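Open Day at the Grurnuser Robotics Hall: Photo Gallery

Posted 20/02/2023 by the Office of Public Programs
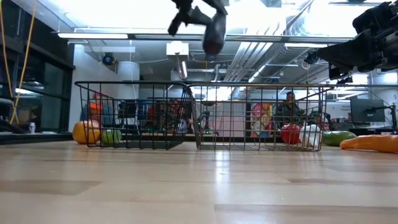

The sorting station, with two wire baskets and a selection of produce set out for the arms.

Kyriaki Xenos wrote to the office after her visit that the baskets had interested her more than the arms did, as she had always assumed a robot would be given something easier to hold than thin wire. She asked that the station be kept in the program for the next open day, with more time at each stop. Her remarks have been passed to the hall staff, who agree that the visits to this station were too short.

The Grurnuser Robotics Hall opened its working floor to the public for the second time this winter. The first open day, held in December, was limited to local schools. On this occasion, places were offered to residents of the district, families of employees, and students from the evening program at Amine College. Guests were received in the entrance hall and taken onto the floor in small groups, each led by a member of the technical staff.

The Hall wishes to thank all those who attended, and in particular those who completed the comment form. A selection from the day is recorded on this page, together with notes on the program for those who were unable to come.

About the sorting station

The station was prepared by Halima Kombo and the handling group. Its subject is the placing of mixed items into open containers, a task that most people carry out without thought when they put away their groceries. A squash, a pepper and a carrot differ a great deal in shape, and a gripper with two fingers must approach each of them in its own way. A round item has to be held close to its widest point. A long one is best taken near the middle and turned before it is lowered.

Wire baskets were chosen for the open day at the request of the handling group. A camera looking at a basket of this kind also sees whatever lies behind it, and the control software must decide which surfaces belong to the basket and which do not. Guests who asked why a solid box was not used were given this explanation on the floor. Ms. Kombo noted that a basket may also shift or tip when it is touched, and that the software has to allow for a container that is no longer standing where it was first seen.

The demonstration was given seven times during the day. Each session lasted 13 minutes and was followed by questions. Staff were asked most often about speed. The arms are run slowly during public sessions, and the Hall intends to keep to this practice. Several guests also asked whether the items were real. The handling group works with both real and model produce in the course of the year, as fresh items soften with repeated handling.

Other parts of the program

A talk on automation in small warehouses was given in the lecture room by a representative of Kravets, the firm that supplies packing equipment to several businesses in the district. The talk covered the cost of maintenance, the training of operators, and the kinds of work for which automated equipment is not yet suitable. Copies of the printed summary may be obtained from the front desk.

The Bundell Room was set aside for younger guests, who were invited to write a set of instructions for placing a piece of fruit in a bowl and then to have a partner follow those instructions exactly as written. The exercise was popular with parents as well, and the room remained full until closing.

Comments received

Guests spoke well of the staff and of the length of the talk. There were requests for more seating near the sorting station and for a screen on which the camera view could be followed during the demonstration. The handling group is preparing such a screen. A number of guests found the signs between the entrance hall and the working floor unclear, and these will be replaced before the public is next admitted.

Information for future visitors

Admission to open days is free of charge, but places must be reserved in advance. Children under the age of 13 must be accompanied by an adult at all times. Closed shoes are required on the working floor, and bags should be left at the front desk on arrival. Groups of more than five persons are asked to contact the Office of Public Programs before reserving, so that a separate guide can be assigned.

Schools and community organizations wishing to arrange a visit outside the open days may apply in writing to the same office.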